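Roupa preta estampada: perguntas frequentes
Cuidados, dobra e arrumação — respostas de quem desconfia das etiquetas

Esta página reúne o que nos perguntam com mais frequência sobre peças escuras com estampado. Respondem Erzsébet Illés (lavagem) e Jae-in Nam (dobra e arrumação). Quando não concordam, fica escrito.

É preciso lavar do avesso?
Sim. É dos poucos conselhos antigos que seguimos sem discutir. O direito da malha roça menos no tambor e o estampado também.

E o vinagre, fixa o preto?
Duvidamos. A Erzsébet experimentou com peças já tingidas e lavadas muitas vezes e não viu diferença nenhuma em relação à água simples. Se gosta do cheiro, força.

Os detergentes «para roupa preta» valem o preço?
Na nossa opinião, poucas vezes. Um detergente líquido normal, em dose pequena e a 30 graus, serve. O pó deixa por vezes resíduos claros nas dobras, e depois as pessoas julgam que é desbotado.

Porque é que o cotão se vê tanto?
É contraste, e pouco mais. Uma camisola cinzenta da mesma gaveta tem provavelmente o mesmo cotão. Lave à parte das toalhas e passe um rolo adesivo antes de dobrar. Os sacos apanha-cotão que se metem na máquina apanham algum, mas nunca vimos resultados que se pareçam com os da embalagem.

O borboto é sinal de má qualidade?
Nem sempre. A malha felpuda ganha borboto nas zonas de atrito, seja barata ou cara. Uma máquina de tirar borboto resolve, desde que se mantenha longe das letras e dos desenhos.

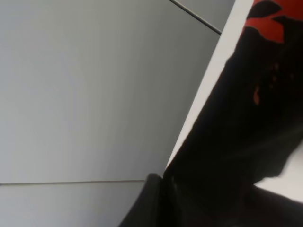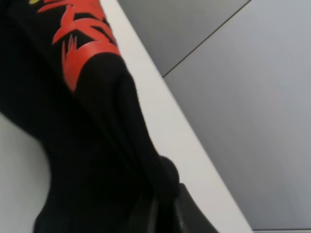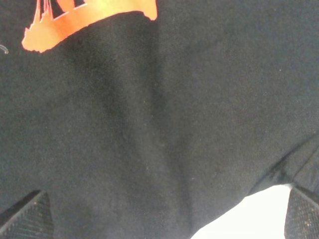
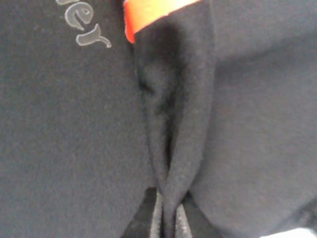
Tecido preto com estampado em tons de vermelho ou laranja; na última fotografia vê-se também o fim de uma palavra em cinzento-claro, «er».

Posso dobrar por cima do estampado?
Pode, com algum cuidado. O que estraga é o vinco apertado debaixo de uma pilha durante meses. A Jae-in dobra com o desenho para fora e deixa a dobra larga. A Erzsébet pendura tudo e acha a discussão exagerada.

Enrolar poupa mesmo espaço?
Menos do que se diz. Numa gaveta funda, talvez. Numa prateleira, os rolos desfazem-se e acaba por perder tempo. Na nossa gaveta de teste cabiam 10 camisolas dobradas e 11 enroladas — uma camisola de diferença, portanto, e para a tirar era preciso mexer nas outras.

Preciso de uma tábua de dobrar?
Não. Usámos a da Hustasetti e a da Planeo durante um mês inteiro. As pilhas ficam mais direitas, isso é verdade, mas uma mesa livre e lisa chega perfeitamente. Estenda a peça, alise do meio para fora, mangas para dentro, e dobre em três.

Como aliso uma peça amarrotada sem ferro?
Sacuda-a duas ou três vezes segurando pelos ombros, estenda-a e passe as mãos abertas do centro para as bordas. Tira os refegos maiores. Os sprays anti-rugas são sobretudo água com perfume, pelo menos os que comprámos.

E com ferro?
Do avesso, temperatura baixa, nunca diretamente sobre letras com relevo. Há quem use papel vegetal por cima. Funciona, embora um pano de algodão faça o mesmo.

O estampado começou a estalar. Tem arranjo?
Não conhecemos nenhum que preste. A caneta de retoque da Stusier disfarça num desenho de cor lisa e nota-se logo em tudo o resto. Pare de usar a máquina de secar e aceite o aspeto gasto.

Quantas lavagens aguenta um estampado?
Não há número sério. Quem promete um devia dizer com que máquina e a que temperatura.

Última revisão: dezembro. As dúvidas que não estejam aqui podem ser enviadas pelo formulário, com o assunto «roupa escura».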